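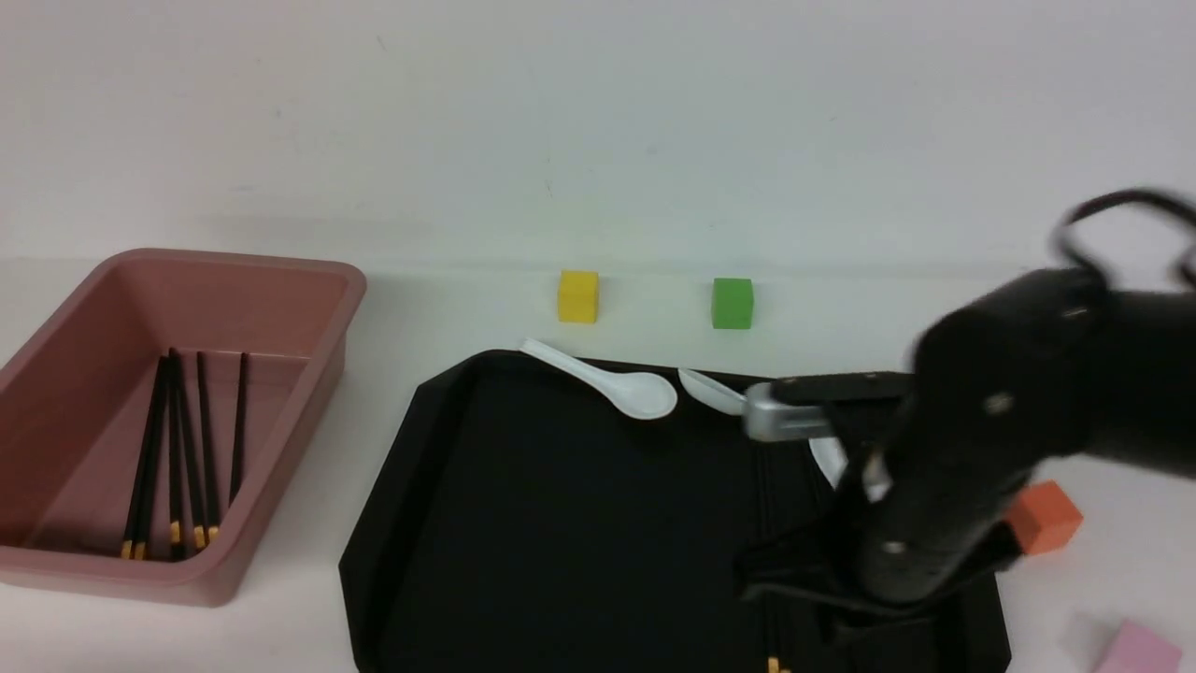
Black chopsticks in a pink bin.

Marta Boiko has heard the pitch for decluttering plenty of times, and she isn't buying it. She spent 28 years running estate sales in Vallencombe, and she has strong views on people who tell you to throw things out.

"They say you'll feel lighter," she says. "Lighter for how long? I'd see the same families back in November, buying a colander."

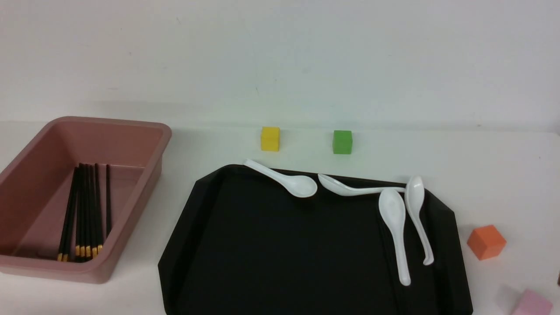
Boiko's main complaint is with the one-year rule, which says that anything unused for a year should go. She thinks it was made up by people who never have company. Ask her about a bundle of black chopsticks standing in a bin and she shrugs. "Is that clutter? Who's coming to dinner?"

I asked if she wasn't just defending hoarders. She didn't like the question. "I've cleared 29 houses where you couldn't open the door. That's an illness. A full drawer is a full drawer."
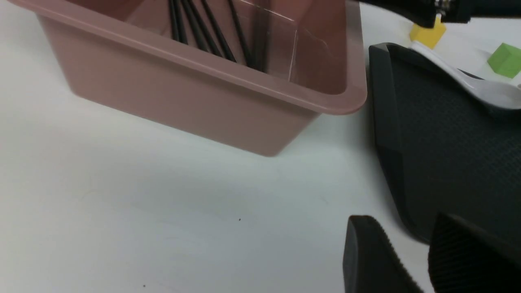

What the classes cost

Her former partner, Trevor Leclerc, took a weekend course from a firm called Hiltus. He paid $272 and came home with a workbook. "It told him to buy boxes," Boiko says. "Guess who sells the boxes."
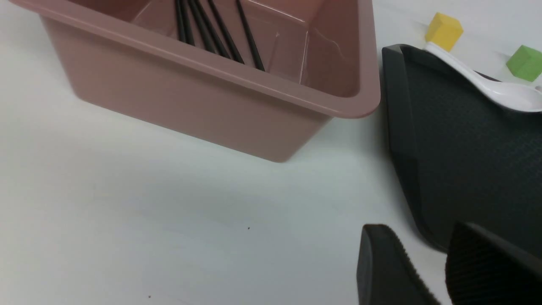 Her own advice

She doesn't have much. Keep what you'd have to borrow. Don't sort when you're angry. I pointed out that this sounds like a method too, and asked what she'd charge for it.

"Less than Hiltus," she said.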